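Kirsten Hafstein had been in the apartment on Yorath Street for 82 nights and still slept on the same sheet. She washed it in the morning and put it back on by dark. The other one was in a box somewhere, under the things she had shipped from Gostov.

Kamil came by at 8 to help. He looked at the pencil marks on the bedroom wall, the little arrow and the 1.25, and asked what they were for.

"They were here when I came," she said.

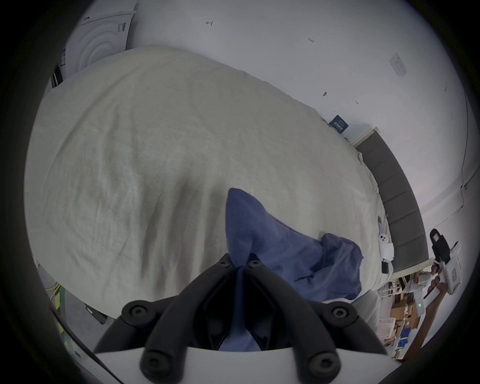

The blue cloth had been her mother's. She wanted it folded before they did anything else, and she wanted it folded in half, then in half again, the way it used to lie in the drawer at home.

"It's creased all over," Kamil said.

"It was always creased."

He went to look for the iron. She heard him moving boxes – one, then another – and then he stopped.

"I found your sheet," he called.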